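About us

Hi, I'm Parvathi, and I run Molard, a small women's running and football club that got rather bigger than I planned! I started it with my friend Padmavathi Rao one March, when the two of us were fed up with being offered the worst pitch at the worst time (9.30 at night, if you were wondering). We put a note up at the library, and a few weeks later we had enough players for a proper match.

These days we have 313 members, from girls in their first pair of boots to women who last played at school and swore they never would again. Kohei Kikuchi coaches the juniors and Essam Bouzid looks after the goalkeepers, who adore him even when he has them diving about in the mud.

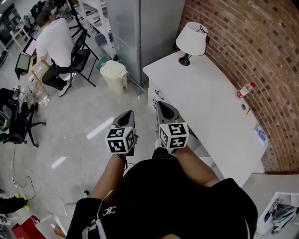 We joined the Iyengar League in our third season and came bottom. We came bottom the year after as well — but by then we had a kit we liked, and last season we finished second and I cried in the car park.

Subs are kept low, and our sponsored run raised £2655 towards boots and travel for anyone who needs a hand with the cost. If you'd like to come along, just turn up at training in trainers and ask for me. I'm the loud one.

Recent news
Juniors reach the Floner Cup semi-final
New beginners' running group starts in March
Kit swap: what to bring
Meet our goalkeepers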